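Notes for the library talk, Brosthorpe, 13 August 2024
Imogen Rudd

Say hi, thank Inskip for the chairs and the cookies. Ask who read to a child last night (hands up, no prizes!).

OK, so, Skusonon. He's a badger who won't take off his rain boots, and that's the whole plot. He eats in them, he swims in them, he goes to bed in them. I wrote the first version in July on the back of a gas bill and it was 2,954 words long, and if you've ever tried to read a picture book that long to a three-year-old, you know how that went. My editor at Nodwood sent it back with one note: "Lovely. Where's the rest of the page?" She meant the pictures. I'd left them nothing to do. 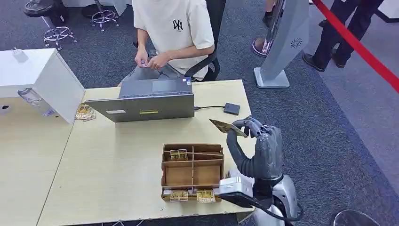

At the desk with the laptop open.

Slow down here. Read the bath spread out loud, twice. First the old way, with the bubbles and the duck and the faucet all spelled out. Then the new way: "Boots on. In he went." Wait for the laugh. If it doesn't come, just keep going, it's fine.

Talk about page turns. I love page turns! A page turn is a tiny door, and you want the kid's hand on it before you're done with the sentence.

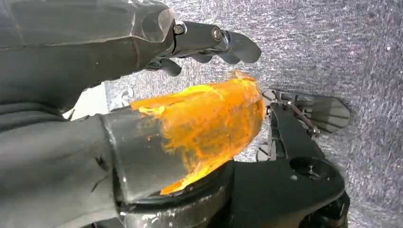 So that's why I put "but" at the bottom of a right-hand page whenever I can get away with it. Show them the one with the mother badger on the stairs. Ask what they think she says. (The kids at the last reading yelled "BOOTS!" so loud I lost my place.)

Then bedtime endings. I don't think the hero has to fall asleep. Skusonon is wide awake on the last page, toes out, boots by the door, and parents have written to complain.

Questions, then signing. Bring the good pen.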